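Home | Lists | Archive | Thread index

Re: Skikico 4 and the Hirano lamp blocks
February 9, 2019

Trinidad Samonte wrote:
> Lamps placed with Skikico 4 go dark when I reload the world. Is
> it the mod or my save? I also run Ornorance.

It's the mod. I get the same thing in a new world with only Skikico and Hirano loaded.

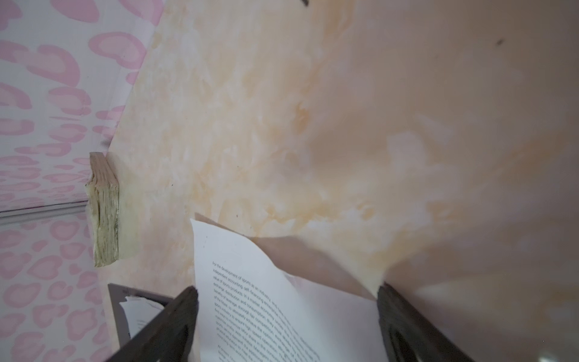 It started with the January build. Going back to the one before fixes it, but you have to place the lamps again. I had 90 of them in one hall. 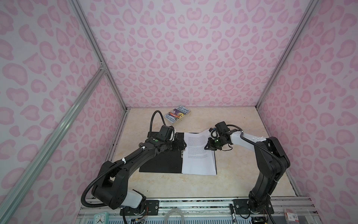 Ornorance should be fine to leave in. If you use Rasolura, set its light update delay to 2. The default of 50 makes the lamps flicker.

Filed under: Mods, Bug reports
2 replies | 4 shares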